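Section 5. Verifying Camera Views and Shadow Handling Before a Simulated Run

5.1 Purpose

This section describes how an operator confirms that the wrist view and the external view of a simulated workcell are correctly registered in the Cudon control software before any policy or planner is allowed to move the arm. It applies to the Zerkel planning module and to the Mitar perception module. Operators who use only the scripted motion player may proceed to Section 6.

The checks are to be completed each time a layout file is loaded, including when the layout has been reloaded without changes. A registration that was valid in a previous session is not carried forward.

5.2 Before You Begin

Confirm that the following conditions are met:

The simulation server is running and its clock is paused.
The layout file and the calibration file carry the same revision label.
The operator account has write permission for the session folder.
No other client is connected to the arm controller.

Caution: Do not start the Zerkel module while the clock is running. The module reads the joint state once at start-up, and a reading taken in mid-motion will place the planning origin incorrectly. The error is not reported in the log.

5.3 Loading the Layout

1. Open the Session panel and choose Load Layout.

2. Select the layout file. The loader lists each rigid object by its identifier. Review the list against the task sheet and resolve any missing entry before continuing.

3. Choose Load Calibration. The status line will read "calibration pending" until both cameras have returned an image.

4. Set the settling period to 34 simulation steps. Shorter periods may be used for layouts with fixed objects only. Where free-standing objects rest on a soft-textured or sloping surface, the full period is required.

5. Advance the clock through the settling period, then pause it again.

Note: The object list is sorted by identifier and its order has no relation to position in the scene. Operators should not rely on it to determine which of two identical objects will be approached first.

5.4 Comparing the Two Views

6. Open the Views panel and select Paired Display. The wrist view is shown first and the external view second. Both are drawn with shadows enabled at this stage.

7. In the wrist view, confirm that both fingers of the gripper are visible. If either finger is missing, the camera transform has been applied to the wrong link and the calibration file must be reloaded.

8. In the external view, confirm that the target objects named on the task sheet are visible and that the arm does not conceal them. For the sofa layout, the targets are the two dinosaur figures on the seat.
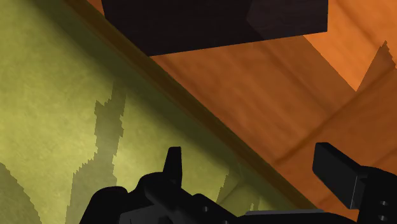
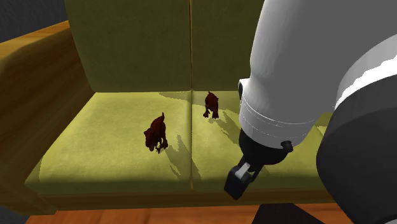
9. Compare the colour of the support surface in the two views. In the sofa layout it is yellow-green in both, and a marked difference in hue indicates that one camera is using an outdated lighting profile.

10. Examine the shadow outlines. Stepped or toothed outlines, such as those on the green surface in the wrist view, are produced at the standard shadow resolution and are acceptable for planning. They are not acceptable for segmentation unless the procedure in 5.5 has been completed.

11. Choose Accept Pair. The status line will change to "calibration held".

Lærke Bundgaard wrote in the comments to the draft of this section that step 10 should be stricter. In her experience the segmenter will, on occasion, merge a dark object with the shadow it casts, and the grasp planner then aims for the centre of the combined region. She asked that the shadow mask be made mandatory for every layout with dark targets, and added that she would sooner lose a little time at set-up than review another batch of grasps that closed beside the object. The request has been adopted in 5.5 for the Mitar module. It remains optional for Zerkel, which takes object poses directly from the simulator and does not consult the segmenter.

5.5 Applying the Shadow Mask

12. In the Perception panel, select Mitar and open the Mask tab.

13. Set the mask source to Light Direction. The alternative source, Colour Threshold, is retained for older layouts and should not be used where the target and its shadow are both dark.

14. Choose Preview. The mask is drawn as a hatched overlay in each view. The hatching should cover shadows on the support surface and should leave the target objects clear.

15. If the hatching extends onto a target, reduce the mask margin by one increment and preview again. Repeat until the target is clear. Should the margin reach zero without success, stop and refer to 5.7.

16. Choose Apply. The mask is stored with the session and is recomputed whenever the arm moves, as the arm itself may cast a shadow over the work area.

Caution: A mask applied before the pair has been accepted is discarded without warning. Complete step 11 first.

5.6 Releasing the Arm to the Planner

17. In the Planning panel, choose the target by identifier. Where two targets share a mesh, use Highlight to confirm which one has been selected.

18. Set the approach direction. The default is vertical. A tilted approach may be needed when the target is close to an upright surface such as a cushion or a wall panel, and the tilt should be directed away from that surface.

19. Choose Plan Only. Do not choose Plan and Execute on the first attempt following a layout load.

20. Step through the planned path with the slider. Confirm that the forearm and the gripper linkages both remain clear of fixed furniture. The collision model for the linkages is coarser than the model shown on screen, and a path that appears to pass narrowly may be rejected.

21. When satisfied, choose Release. The controller takes ownership of the arm and the clock resumes.

Note: Release may be withdrawn at any time with the Hold key. The arm stops at the next controller cycle and the plan is kept in memory until the layout is changed.

5.7 Fault Codes

Code 31 — Pair mismatch. The two views were rendered at different simulation steps. Pause the clock, refresh both views and repeat 5.4 from step 6.

Code 381 — Mask margin exhausted. The mask cannot be separated from the target at the current light direction. Raise the shadow resolution to High in the Rendering panel and repeat 5.5. If the code recurs, export the session folder and forward it to the Stougaard support desk with the layout file attached.

Faults that are cleared manually are recorded in the session log under the operator's account. The log is closed when the layout is unloaded and cannot be amended afterward.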